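Zikthorpe Youth Soccer – Progress Report to the Briem Fund, January 2018

We're now halfway through the season you so kindly helped pay for, and I'm happy to say it has been a good one, if a little muddier than we would have liked! When we wrote our application we hoped to run five teams. We have six, thanks to a late rush of under-tens who came over from Fleltier when their own club folded, and they have settled in beautifully.

The first team has played 13 league games and sits fourth, with a game in hand over Nullent, who we still have to visit. The defense has been steady all winter – goals have been harder to come by, and we do miss our tall striker, who is out with a knee injury until spring.

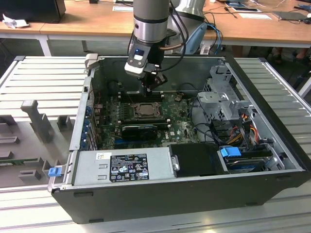 On the money side, we have $863 left from the grant after paying for nets, practice balls and the field rental through March. We would like to put what remains toward a second set of goalkeeper gloves and the bus to Nullent, if that still fits what you had in mind. Please let us know either way, as the bus company wants a deposit soon.

The final report will come to you in May, along with the receipts and the league table. You would be very welcome at any home game before then, and there is always coffee on at halftime.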